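9 June 2024
By the Ovby desk

I went down to the Petersen building on the harbor road to see how the new repair evenings are going, and I came home with a working toaster and a sore thumb, so I'd call that a decent night out.

If you missed it, the old Petersen furniture store has been sitting closed since before last summer. In April the people behind Arkano, the little secondhand shop across the street, got the keys to the ground floor and started opening it up in the evenings for anyone with something broken. You bring your lamp or your chair or your kid's bike, you sit down with somebody who knows a bit more than you do, and you have a go at it together. It costs $5 to come in, and that covers coffee and the use of the tools. Parts are extra, but most of what I saw getting fixed needed glue, a screw or a new plug.

I figured it would be quiet. It was packed! There was a line at the door when I got there, mostly people hugging vacuum cleaners, and I waited a good while for a seat at the electrical end of the room. The woman next to me had brought a radio that had belonged to her aunt and she wasn't leaving until it played something (it did, a weather report, and we all clapped). 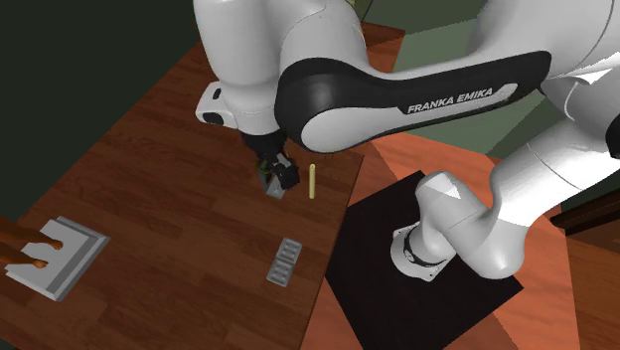 My toaster was a simpler case. The lever wouldn't stay down, and all it wanted was a good cleaning and one bent piece of metal pushed back where it belonged. The thumb was my own fault - I was told twice to use the pliers.

The shop tells me around 200 things have been through the door so far. Not everything gets saved, of course. Coffee makers are apparently the worst, and anything with a glued-shut case gets a long sigh before anybody picks up a screwdriver. Clothes are a different story. The sewing corner has a waiting list now, and they would love to hear from anyone with a machine sitting in a closet.

There is a bit of a question mark over the fall. The lease on the Petersen building is short, and Trikby, the company that owns it, hasn't said what it wants to do with the place in the long run. I called them and was told they're happy with the current arrangement and will look at it again when summer is over. I got the same answer when I asked a second time, in slightly different words. The Arkano people say they'd like to stay, and if they can't they'll try to find another room in Ovby, though a ground floor with that much light isn't easy to come by.

For now the evenings run 3 times a month, doors at 5, and there's a list taped up in the Arkano window with the dates. You can bring up to 2 items per visit. Microwaves and gas heaters aren't allowed, and please empty the vacuum cleaner before you bring it in - they asked me to put that in the paper, and having stood in that line, I'm glad to do it.

I'm going back with a desk fan next time.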